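Grustport Residence Services
Household Packing and Bagging: Frequently Asked Questions

Who may use the packing room?
The packing room is open to all current residents of Grustport. Residents who are moving out in December should reserve a table at the front desk.

Which bags are provided?
Each resident may take 4 large bags per visit. Additional bags may be requested from Su-chen Chu in Room 203.

May I bring my own bags?
Yes. Bags must be large enough to stand open on the table and must be free of holes. Paper sacks are not accepted for bedding or clothing.

How should a bag be filled?
Stand the bag on the table and open the mouth fully before placing anything inside. Heavier items go in first. Leave enough plastic at the top to tie a knot.
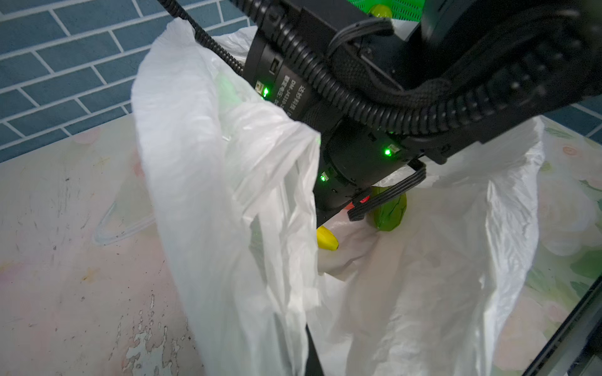
A large white plastic bag standing open on a table with a floral pattern.

What if the sides of the bag fold inward?
Thin bags wrinkle easily. Pull the sides upward and turn the rim outward by the width of a hand. A second bag may be placed inside the first for heavier contents.

Are any items not permitted?
Glass, batteries, liquids and food may not be placed in bags. Please ask at the desk for a box.

Where do I leave a finished bag?
Attach a name tag and place the bag on the shelf marked with your floor. Untagged bags are held for one week.

Whom do I contact with further questions?
Please write to Wen-hsiung Wu, Residence Services, or leave a note at the front desk.

Page last reviewed: Sat 20 October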